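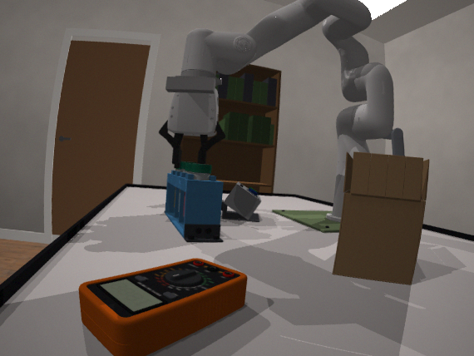
Blue block, small green thing on top.

Ok quick one before I lose the whole evening. Went to Estwood on Thursday with Lavanya, first time since they opened the new wing. It's a big mall now. Like properly big. Parked on level two and still walked 10 minutes to get to a store.

Good stuff first. The food hall. Got the dosa at Uniyal, crisp all the way to the edge, sambar had actual heat in it. Line was long but moved. Lavanya had noodles from the place opposite and kept eating my chutney.

Shoes at Plollow. Walking shoes, gray, a bit ugly, super comfy. The guy measured both feet! Haven't had that done since I was a kid. Turns out my left is half a size up. Thirty one years old and never knew.
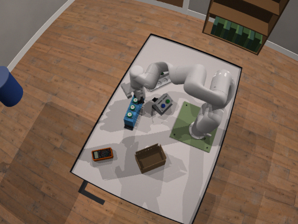 Then upstairs to Endia for curtains, and that was the low point. Wanted two panels, plain, lined. They had one on the shelf and one "in the system." Stood there 30 minutes while someone went to look. No second panel. They can order it, pick up in October, which, fine, but my bedroom faces the street light so I'm back to the old bedsheet til then.

Also the signs. Whoever did the signs has never been lost. Restrooms arrow points at an escalator, the escalator goes to the movie theater, and the restrooms are behind you. Asked at the desk and the lady just sighed and pointed.

Parking was free with a stamp. Get the stamp. We forgot and had to go all the way back to the food hall for it, with the shoes and a lamp Lavanya swore she wasnt going to buy.

Would go again, on a weekday, after lunch. Jagadeesh Ramasamy, if you're reading this, the bakery you keep asking about is on the ground floor by the east doors and it closes at 8. We got there at ten past.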